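Blog > Kitchen > Lunch things

Sandwiches and the green dishes

Sunday, May 9, 2021

I have been making lunch at home for more than a year now, and for most of that time it was the same lunch. Cheese on toast, or toast without the cheese if I'd forgotten to shop. A few weeks ago I decided to do a bit better and start making a proper open sandwich, with something green on it. This post is about that, and about the dishes, which I've been asked about a couple of times.

The bread first. I'd been buying the white sliced stuff because it keeps, and then the bakery counter at Zarari started doing a lighter brown loaf. It slices well on the second day. On the first day it tears and you end up with a wedge at one end and lace at the other. I cut it a bit thicker than I would for a closed sandwich. If I'm using tomato I toast it, otherwise I leave it alone.

Lettuce goes on first. My neighbour Nurhan Erdem told me this over the fence and I didn't take much notice until I'd had a few soggy lunches. She puts a whole leaf straight on the bread and builds on that, so the wet things sit on the lettuce and the bread stays as it was. I used to shred it, which looked nice and then went all over the floor. A big crumpled leaf is less tidy to look at but it stays where you put it, mostly.
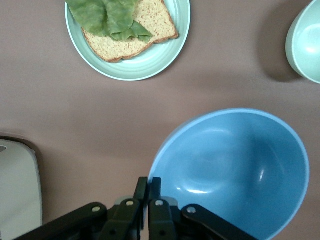

After that it depends what is in the fridge. My usual at the moment is sliced boiled egg, a bit of mayonnaise, pepper and a few rings of spring onion. Egg needs more salt than you think. Leftover roast chicken is good with mustard. Tinned tuna I mix with lemon juice and chopped celery, and I drain it properly, pressing it with the back of a fork over the sink. I tried cold roast pumpkin with feta and that was all right, though it wanted something crunchy and I had nothing crunchy in the house.

I don't butter the bread under lettuce any more. I did for a while, thinking it would help the leaf stick, and it just slid about. A very thin scrape of hummus works better if you want something there.

As for keeping the lettuce, I pull the leaves off as I need them and leave the rest of the head whole in a container with a paper towel. It lasts me most of the week. Washing the whole thing at once and bagging it never worked in my fridge, which freezes anything that touches the back wall. I have lost a lot of cucumbers to that back wall.

Now the dishes. They're a pale mint green, a plate and a bowl in much the same colour, with fine ridges you can feel when you run a thumb along them. I bought them from Cisneros, the homewares shop near the station, the last time they had a clearance table out. I paid $79 for the lot, which is more than I had ever spent on plates, and I stood in the shop for a good while with them in my hands before going to the till. The old ones were a mixture from three different share houses and the glaze had worn off where the knives went.

I like the green more than I expected to. I was after plain white and they'd sold out. The table is a brownish-mauve sort of colour that I've never been able to match with anything, and white crockery always looked a bit harsh on it. The green sits better. Necati Güler, who used to share the flat with me and has opinions about colour, says it looks like a hospital. He still eats off them when he comes round.

Size is my one complaint. The plate is fine for a single slice with a topping but there isn't much space beside it, so anything extra goes in the bowl. That's become the habit: sandwich on the plate, and the bowl off to the side with soup, or chips, or the bits of fruit I'm supposed to eat. When it's soup I put the bowl on the table first and fill it from the pot there — carrying it across full has cost me a tea towel more than once.

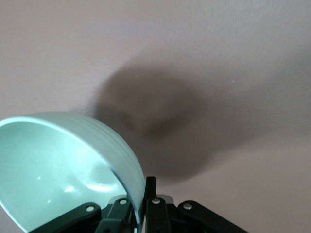
The ridges do hold on to food if you let it dry. Soup is fine, porridge is not. I rinse the bowl as soon as I've finished and then it can wait for the evening wash with everything else. I use an ordinary soft brush and go round in the direction of the grooves. The glossy finish comes up well without much effort, and so far there are no grey cutlery marks like the old set had.

I thought about getting a second bowl so I wasn't always washing the one. I looked at the Gusik range, which is a similar green in the catalogue, but when I saw one in person it was a lot bluer and the sides were straighter. It would have annoyed me. Cisneros said they might have more of mine in July and I left my number with them.

For the record, this is what I bought this week for lunches: the brown loaf, one head of green lettuce, a half dozen eggs, spring onions, a tin of tuna, a lemon. I already had mayonnaise and mustard. It did five lunches and there was enough bread left at the end for toast this morning.

Next week I want to try pickling some red onion to put on top. I have a jar and I have the vinegar. Nurhan uses sugar in hers and my mum never did, so I'll do a small batch each way and see which one I finish first. If you have a recipe that isn't too sweet, leave it in the comments.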